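Peviso Community Kitchen
Progress report: tableware and dish area
Period ending December

Work since the last report has been on the tableware line of the grant. The old mixed crockery has been retired and the printed plates are now in use at the Prenitz site. We bought 33 plates from Ogbonna at a total cost of 1689, delivery included. This closes the purchase line and nothing further will be charged to it.

The plates are round and white with printed designs and lettering. One has an orange sunburst in the center, another a dark green rim. We chose mixed designs on purpose — diners told us the plain ones felt like a cafeteria.
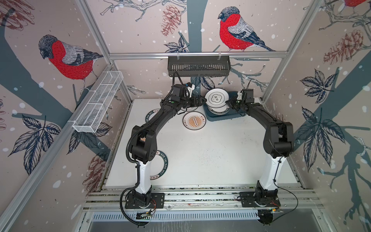 Storage took longer to settle than the purchase. Plates used to go back to the shelf in tall flat piles, and the bottom ones were hard to reach without unloading the rest. Staff now collect them in short stacks and stand them at a tilt in a container or tray. The new routine is written up on one page and covers clearing, stacking, and wiping down the table at the end of the shift. Wiping down is still the weak point. Crumbs get left on the white tabletop when the evening runs late, and we have moved that step ahead of the final stacking to see if it gets done more often.

Breakage for the period was 2 plates, both chipped at the rim during washing. They have been taken out of service and will be replaced from our own budget.
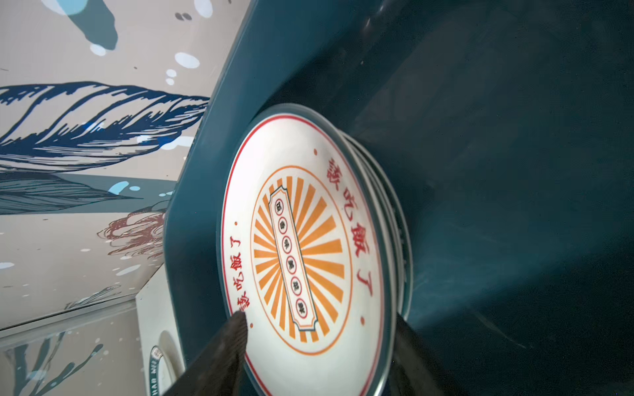
We would like to keep each stack small. Anything taller is heavy to lift out and the rims knock together. The Lina site has asked to use the same plates and the same routine — we have told them to wait until we have a full period of breakage figures.

Still open:
Second storage container for the Prenitz site, quote requested
Felt pads between plates, 10 on trial
Updated routine sheet for the evening shift

The next report will cover the trial of the pads and the decision on Lina.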